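Plarkum extends clothing take-back service to Brosdale and adds free repairs

BROSDALE, 27 July 2021 – Plarkum, the secondhand clothing company, is opening its take-back service to households in Brosdale. Residents can book a home pickup for clothes they no longer wear, or leave them at the company's new counter on Worness Street. The service starts in August.

Plarkum has run the same service in Mkhize for two years. Items that can be worn again are sorted, washed if needed, and sold through the company's shops and website. Items that can't be sold as clothing go to textile recyclers or are cut down for cleaning cloths.

The Brosdale launch also brings a change to the way the service works. Until now, clothes with small faults, such as an open seam or a missing button, went straight to recycling. From August they will be repaired in a workroom behind the Worness Street counter and put back on sale.

"We were sending away shirts that needed ten minutes with a needle," said Kirsten Þorgeirsson, head of operations at Plarkum. "The fabric was fine. We didn't have the people or the space to fix them, and now we do."

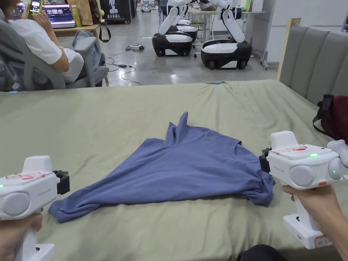 Pickups are booked through the Plarkum website. A booking covers up to two bags per household, and each bag should be tied or zipped closed. Drivers work weekday afternoons and early evenings. Customers who don't want to wait in can leave the bags at an agreed spot, such as a porch or a building lobby, and will get a text message once they have been collected.

The company takes everyday clothing for adults and children: T-shirts, sweaters, pants, dresses, coats and knitwear. Single socks, used underwear and anything with mold or paint on it can't be accepted. Shoes are taken at the counter only – they must be in pairs and tied together.

Clothes should be clean and dry. They don't need to be ironed or folded in any particular way, but pockets should be emptied and zippers closed. Plarkum asks customers to leave care labels in place, as the sorters use them to decide how each piece is washed and where it goes next.

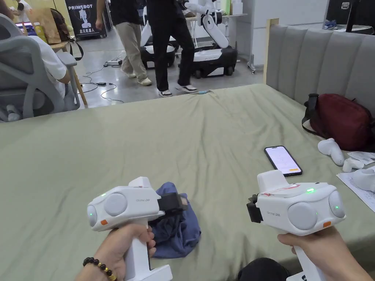 Customers can choose between store credit and a donation. Credit is paid per item once sorting is finished and can be used in any Plarkum shop or online. It does not expire. Customers who choose the donation option have the same amount passed on to a local school clothing fund. The choice is made at booking and can be changed up to the day of pickup.

Repairs will also be offered to the public. Anyone who brings in a garment bought from Plarkum can have one seam, hem or button fixed free of charge within 180 days of purchase. A receipt or order number is required. Repairs on other clothing will be priced at the counter, and the customer will be told the cost before any work begins.

The Worness Street workroom will be led by Snædís Þrastardóttir, who trained as a tailor and has managed the sorting floor in Mkhize since it opened. Her team will handle up to 40 garments a day at first. Cotton jersey and plain woven shirts will be taken first, with lined coats and heavy knitwear to follow later in the year.

"Most of what comes in is ordinary clothing," said Þrastardóttir. "It's T-shirts and school sweaters. People think they have to own something special before it's worth handing over, and they don't."

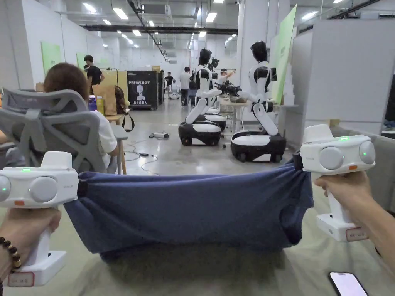 Hrefna Hafþórsson said she had kept three bags in a closet for most of the winter, unsure which shirts were good enough to give away, and would have booked a pickup much sooner if stains and loose hems had been allowed. Under the new rules, small stains are accepted if the garment has been washed. The sorters will decide whether it can be sold.

The Brosdale counter will be open Monday through Saturday. Parking is available behind the building, with the entrance on the north side. Bookings for home pickup are open now on the Plarkum website.

Media contact
Kári Oddsson, Press Office, Plarkum
Interviews and visits to the workroom can be arranged on request.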